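Skip to content | Lists | Archives | Search | Log in

This site uses cookies to keep you logged in and to remember your reading preferences. Accept | Settings

[Podova Makers] Re: Anybody get to the Dutmont open day?

From: Zlata Lysenko
To: Podova Makers list

On a morning in February, Ismail Nasr wrote:

> Hi all,
>
> I had the open day at Dutmont on my calendar for weeks and then got
> stuck at home with a busted furnace, so I missed the whole thing. Did
> anybody from the list go? I'm mostly curious about the hand-held
> gripper stuff they were advertising on the flyer. Is it the kind of
> thing where you wave it around and a robot copies you right then, or
> do they record you first and train on it later? And do they let
> regular people touch it, or is it all behind a rope?
>
> Also, was the big arm from Turkmont running? Hnat told me it would be
> but Hnat tells me a lot of things.
>
> Ismail

Hi Ismail, and hi everybody,

Sorry about the furnace! I went, and so did Zakhar, and we ran into Hnat in the parking lot, so there were at least three of us from the list wandering around in there. I'll try to answer your questions but I'm going to ramble, so get a coffee.

Short answers first. They record you first and train later. Yes, you can touch it. No rope. And the Turkmont arm was there and it was running, so Hnat gets a point for that one.

Now the long version. You come in through the loading door on the Marchuk Street side (the front door was locked, and the sign telling you so was on the inside, so I stood there rattling the handle like a fool for a while). There's a sign-in sheet, a rack of loaner safety glasses and then you're just in the shop. My visitor sticker said 263, and I got there before lunch, so I think they did pretty well for a building that's hard to find and has no parking to speak of.

The first bay was the arm. It was picking up plastic pipe fittings from one bin and dropping them in another, over and over, and I'll admit I watched it for far too long. Zakhar wanted to know what happens when two fittings get hooked together, and the guy running it just grinned and hooked two together and tossed them in. It picked up both, carried them over, and one fell on the floor. Then it went back for the next one like nothing had happened. I liked that they let us see that. I've been to demos where the operator stands with one hand on the stop button and sweats.

But the hand-held grippers were what I'd come for, and that was the second bay. Svyatoslav Polishchuk runs that part. He gave a talk at eleven and then pretty much stayed at the tables the rest of the day, and he was very patient with people who asked him the same thing the last person had asked. The idea, if you haven't followed it, is that you hold the gripper yourself, camera and all, and do a chore with it. Close the fingers on something, carry it, let go. The camera sees the fingers and whatever they're reaching for, and later the robot arm gets the same kind of fingers and the same kind of camera view, so what it learned from you carries over. You don't need the robot in the room at all while you're recording, which was the part that got Zakhar excited, because he's been trying to think of a project we could do at our place that doesn't start with buying an arm.

They had five tables set up, each with its own little chore. Folding towels, putting spoons in a drawer, that sort of thing. I picked the one with groceries because it had the shortest line.
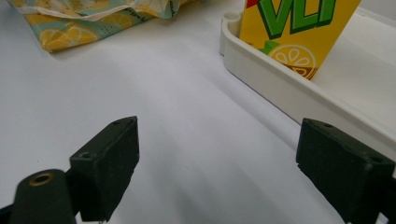

My first few tries were terrible. I kept coming in too fast and too steep, the way I'd reach with my own hand, and Svyatoslav had me slow way down and open the fingers all the way before I got anywhere near the thing I wanted. "Wide, then go," he kept saying. It's strange how much you lean on your fingertips without knowing it. With the gripper you get two stiff fingers and no feel at all, so you end up watching the gap like a hawk. He also told me to stop looking around the side of the tool. If I'm peeking at something the camera can't see, then I'm using information the robot will never have, and the recording is worth less. That made total sense once he said it, and I still did it on nearly every try!

You do each chore five times, and in between they move things a little so you aren't just repeating the same path. After that they play your takes back on a monitor, and there you are, wobbling all over the place. A woman next to me was really good at it. Smooth as anything. She said she decorates cakes, so maybe we should be recruiting at the bakery.

Things I asked about, for those of you who'll want to know:

The drawings. Will they share them? Svyatoslav said maybe. They've changed the finger shape a bunch of times and he doesn't want old versions floating around with people writing to him about parts that don't fit. He did say we could come back with a list of questions and he'd go through it with us. I'd rather have the files but I'll take it.

How many takes you need. This is the one everybody asks, and he wouldn't give a single number, which I respected. He told us that the grocery chore had 471 good takes in it as of that morning, and that the arm did okay with it on their own tables and got noticeably worse when they moved to a different room with different light. So they're now after more rooms and more people, and that's a big part of why they were opening the doors to begin with. He'd love to have takes from kitchens, garages, wherever.

What gets thrown out. More than I figured. If you drop something and pick it back up neatly, they may keep it. If your sleeve hangs in front of the camera the whole time, out it goes. Wear short sleeves or push them up. Mine were pushed up by the third try.

Weight. It's heavier than it looks. Fine for ten minutes, but my wrist was complaining by the end and I wouldn't want to do a whole afternoon without breaks. Hnat says it's fine and I'm a wimp, but Hnat did the spoon table once and then went to find the donuts.

One thing I didn't love: it was LOUD in there. The compressor for the first bay sits right behind the wall and kicks on every few minutes, and during the talk I lost whole sentences. If we ever host something like this, let's please think about where people are going to stand and whether they can hear. I missed most of what he said about how the camera is lined up with the fingers and had to go ask him again later. (Answer, as best I got it: they check it at the start of every session against a printed pattern, and if anybody bumps the mount they check it again.)

Third bay was mostly posters and a welding cell that wasn't switched on. Nice posters. I didn't read them all.

So, a proposal. Zakhar and I talked on the ride home and we'd like to ask Svyatoslav whether we could borrow one of the grippers for a weekend and record at our shop. We've got the long bench, we've got the good lights over it now, and Podova is full of people with weird kitchens if he wants variety. He didn't say no when I floated it. He said to send him an email with what chores we had in mind and who'd be responsible for the gear. I'm happy to write that email, but I need chores. Small, repeatable, nothing sharp, nothing that rolls off and disappears under the bench. I was thinking sorting screws into jars but Zakhar thinks the screws are too small for those fingers, and having had the thing in my hand I bet he's right. Paint brushes back into a can? Clamps onto a rack? Send me ideas, on the list please and not just to me, so we don't get the same one over and over.

Ismail, to your other question, no, it doesn't copy you live. They said they have a way to do that with the arm, with a separate controller, but they weren't showing it. Go next time, you'd like it. They're talking about doing another one once the weather's better, and I'll post when I hear.

Oh, and whoever left a gray knit hat in Zakhar's van, he has it.

Zlata

Previous message | Next message | Thread | Back to top

Podova Makers mailing list. To reach the list owners, use the contact form. Messages are copyright of their authors.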